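April
By Capucine Lecomte, Trendiment press office

Trendiment opens take-back plan for kitchen sponges in Prarkville

PRARKVILLE – Household goods supplier Trendiment will start collecting used kitchen sponges at 4 stores in Prarkville this month, the company said Friday. Shoppers can drop off sponges of any make and pick up a printed guide to choosing, storing and replacing them.

The plan follows a home survey the company ran over the winter with 939 households in Prarkville and nearby Ondham. People were asked what they keep by the sink, what they use it for and when they throw it out. Most kept one sponge for everything. Dishes, counters, the stove top and the inside of the refrigerator all got the same sponge, and many people could not say when they had last changed it.

"We sell sponges and we had never asked people what they do with them once they get home," said Gopinath Kaimal, who runs the kitchen and bath line at Trendiment. "A lot of the answers came down to not knowing which kind is meant for what."
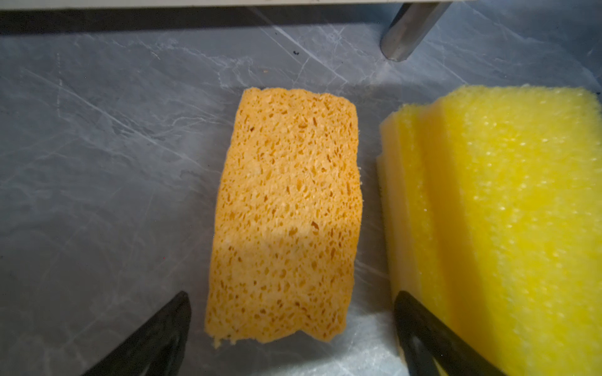
Cellulose sponges and foam sponges are often sold from the same shelf, and the guide begins by telling them apart. Cellulose takes in a lot of water and suits counters and spills. Foam springs back quickly in the hand and is often sold in a molded shape that is easier to hold. The surface is the easiest thing to check: the orange cellulose sponge is full of uneven holes, from pinpricks to long openings, while the yellow foam has a much finer and more even texture. Color tells a shopper nothing about the material, as makers use whatever colors they like.

The guide also covers storage. A sponge should be rinsed after use, squeezed out and left where air can reach it on more than one side. Trendiment advises against leaving it flat in the sink or in a closed dish. Homes with a small counter can use a low rack or an open shelf, with a gap left between one sponge and the next.

Jacqueline Bodin, who wrote the guide, said the section on scouring sponges took the longest. These have a rough layer fixed to a softer one, and survey answers showed that the rough side was being used on nonstick pans and glass stove tops.

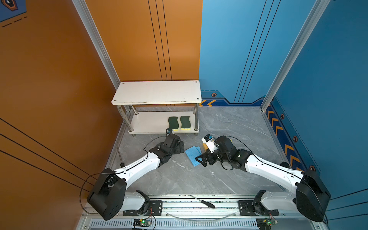

"Use the soft side first and turn it over only if you need to," Bodin said. "If the rough layer starts to lift at the corners, replace the sponge."

Worn sponges can be moved to floor or outdoor jobs before they are dropped off. The guide suggests clipping one corner so that they do not end up back with the dishes.

Collected sponges will go to Kratochvíl, a sorting firm in Ondham, where cellulose and foam will be separated by hand. Sponges with two layers will be kept apart while the firm tests ways to split them. Trendiment expects to fill 100 collection bags in the first month and has ordered 200.

Drop-off bins will stand near the store entrances. Sponges should be rinsed and free of food, and steel wool cannot be accepted. No receipt is needed.

Printed copies of the guide are free at the service desk while they last. Questions about the collection can be put to Maxence Barbier at the Prarkville office.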